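Textile Care, Unit 6: Folding Soft Garments
Sundell Room, course 381

Reading: Rana handout, first two pages. Bring one long-sleeved top or a pair of pajama pants.

Soft cloth does not hold a crease the way shirt cotton does. It slides, and small errors in the first fold get bigger in the second. Work on a flat, clear surface and smooth each layer before adding the next.

Order of work
Lay the garment out at full length. Find the hems and cuffs first and use them as reference edges. Side seams can twist after washing, so do not line up by seam alone.
Bring the long parts side by side. Turn the loose end across last.
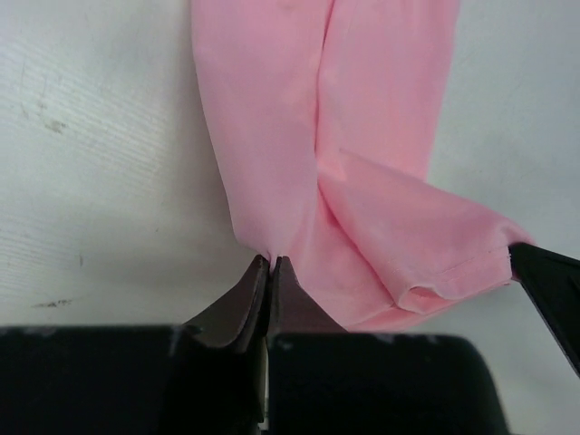
Fig. 1. Pink garment, partly folded. Note the stitched hem along the flap and the curled opening at its end.

A curled opening should be flattened by hand before the next fold. Press from the stitching outward. If cloth bunches where layers overlap, lift the top layer, smooth the one under it, and lay the top back down. Pulling on the corner only moves the wrinkle.

Finished size for the shelf exercise is 70 percent of the Haltness board width. Measure at the widest point.

For next time
Fold the same garment twice, once starting from the hem and once from the shoulder or waist. Write down which one kept its edges straighter. Hand in on the Sikeck sheet.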